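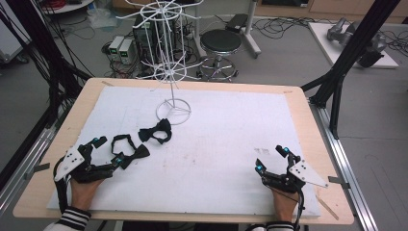

The bow tie bench, grippers on and ready to go.

Welcome to the gallery for our little teaching bench! I've been meaning to put this page up since April, and a few of you at Mekano kept asking how we have the thing set up, so here we are. There's only the one picture so far (I'm terrible at stopping to take them), but it has most of what you asked about in it, and I'll go through the upkeep while I'm at it.

The grippers are a hand-worn pair from Tidis, one per hand, and you do the job yourself while they log it. Mine have been through 163 sessions now and I'm still fond of them. The straps go over the back of the hand, and I like them snug enough that the white plate doesn't wobble when I shake my wrist. If the plate moves, the tracking moves, and then you get a lovely recording of nonsense. I go over the plate screws every 17 sessions. Why that number? It's how many lines fit on the log sheet, so when the sheet's full, out comes the hex key!

Little cyan lights near the fingertips: I look for them on both hands before I touch anything. One side dark means I stop and reseat that cable at the gripper end first, then at the post. Nine times out of ten it's the gripper end.

Cables! Leave a loop. The left one hangs down along the side of the table, and I let it have plenty of slack so it doesn't tug when I reach for the rack. I killed my first cable in 54 sessions by running it tight, and Farnus wanted almost 1000 for the replacement set, so please learn from my wallet.

The white foam board is there for contrast. Black ties on bare wood gave us fuzzy edges, and on white they pop right out. It's held down at the back corners, and I press those down again every morning with my thumb. Smudges I leave alone until they get dark, then I go over them with a dry eraser. Pencil marks too, mostly (a few always survive).

The rack is a white wire one with two tiers of arms. The job is to pick up a bow tie and hang it by the strap, and the arms bend if you so much as look at them funny, so between batches I sight down each tier and nudge the crooked ones back by hand. Start every run with the rack bare and the ties flat on the board. I like one strap opened out in a loop and the other curled up next to its bow, so the recordings don't all begin the same way.

Kinnunen's setup notes say to recalibrate once a month. I do it any time somebody bumps the table, so, a lot more than that. Ten minutes with the grippers parked near the front edge of the board and you're done.

More pictures when I get the cable clips changed over!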